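Re: [huvthorpe-knit] Blocking wool on the radiator
From: Zawadi Lukumay
Date: 1/6/26

Khurram Farooqui wrote:
> Does anyone still soak ribbing before blocking? My cuffs came out 5 cm
> too wide and won't pull back in.

Yes, I soak for 15 minutes in cool water, then press it in a towel. I never pin the ribbing. If it is already stretched, wet it again, push the ribs together by hand and leave it flat overnight.

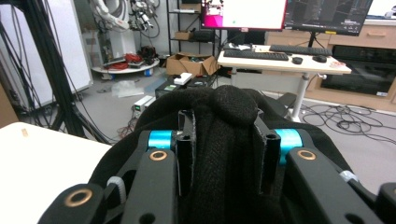
Mudassar wrote to me off list that he goes down two needle sizes for cuffs and casts on about 40 stitches, and that no amount of soaking will save a cuff knitted too loose. He may be right. I'd try the water first, then rip back.

The May swap is still on at Lallatden. Bring leftover yarn in bags with the fiber written on them.

Zawadi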